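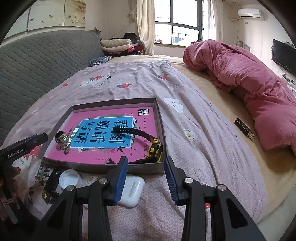 A pink book in a tray on a bed, by the window.

Burnia opens its story lending scheme to every family in town

Posted in March by the Burnia press desk

Families in Burnia can now borrow children's books in 40 languages, have them brought to the door and keep them for as long as a bedtime favourite stays a favourite. The scheme is called Alto, and after a winter trial in one neighbourhood it is open to every household in the town from this month.

The idea is simple. Plenty of children here speak one language at school and another at home, and the shelves at the town library have never really kept up with them. Alto fills that gap with picture books, early readers, comics and first writing books, all chosen with help from parents who grew up reading in those languages themselves (some of them got quite carried away, and the comics section is much bigger than we planned!).

The collection starts with 2996 books. During the trial 211 families signed up, and between them they took out 576 loans. The most borrowed title was a battered Vietnamese counting book, which came back each time with a new note tucked inside for the next reader. We've kept all the notes.

Borrowing is free. Families choose a language and a reading age, and a bundle arrives by cargo bike from our partners at Valutetti, the delivery co-operative on the old market square. There are no fines. If a page gets torn or a corner gets chewed, send it back anyway - our repair table has seen worse.

Alongside the lending, the independent publisher Lục is running read-aloud evenings at the library, starting at 6pm and finishing in good time for bed. Each one is held in two languages, with the same story told twice by different readers. Little ones are welcome in pyjamas, and so are grandparents, who at the trial evenings often ended up doing most of the talking.

We are also looking for more books. Readers for ages five to eight are in shortest supply, above all in Tamil, Tigrinya and Polish. Clean second-hand copies can be left at the library desk during opening hours, and a name written inside the cover is no problem at all - children like to know who had it before them.

To join, ask at the library desk or pick up a form from any primary school office in Burnia. First bundles normally go out within a week.

Related news
- Library garden to reopen for spring
- Valutetti adds evening rounds
- Call for bilingual readers
- Summer story trail: first details

We use cookies to remember your settings and see which pages are read. Accept | Manage choices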